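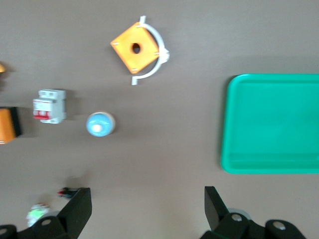 Şükran Kahraman told me I'd be sick of sourdough rye within a month, and that I should at least wait until the weather cooled down before I filled my kitchen with it. I did not wait! It has been three months now, I've baked through the hottest part of the year with the windows open, and I still get up early on baking mornings because I want to see what the dough did overnight.

I should back up a little. I started with white bread like most people do, and I was okay at it. My loaves rose, they had a nice crust, my family ate them. Then I had a slice of dark rye at Birsen's place, with butter and nothing else, and I couldn't stop thinking about it on the drive home. It was sour and a little sweet and so dense it felt like a meal. I asked for the recipe before I'd even taken my coat off at my own front door (by text, with far too many exclamation marks).

The recipe is short. You take 200 grams of lively rye starter, 525 grams of whole rye flour, lukewarm water, salt, and a spoon of dark molasses. You stir it in a bowl until there's no dry flour left. There's no kneading, no folding, no stretching the dough to see if light comes through it. Rye doesn't want any of that. It looks like wet cement and sticks to everything you own, and you just scrape it into a greased pan, smooth the top with a wet spoon and leave it alone until little holes show on the surface.

My first one was gummy in the middle. So was the second. Kadir Ertürk said I was cutting it too soon, and he was right, but I was also taking it out of the oven too soon. I bake it for 59 minutes now, which sounds silly and precise, but an hour made the bottom a bit too dark in my oven and 55 left it damp. Then it sits in a dish towel until the next day. Waiting is the hard part. The whole house smells like malt and toast and you have to go do something else.

Things I've put on it so far and loved: cream cheese with chopped dill, a fried egg, smoked fish, plum jam, and cold leftover beans mashed with garlic, which Sinan wouldn't try and then ate most of.

Next I want to try caraway, and maybe a handful of soaked sunflower seeds. Nesrin is bringing me a jar of her own starter, which she says is much more sour than mine, so I'm planning to bake one loaf with each and taste them side by side. If you have a favorite add-in for rye, please leave it in the comments, I'll try nearly anything except raisins.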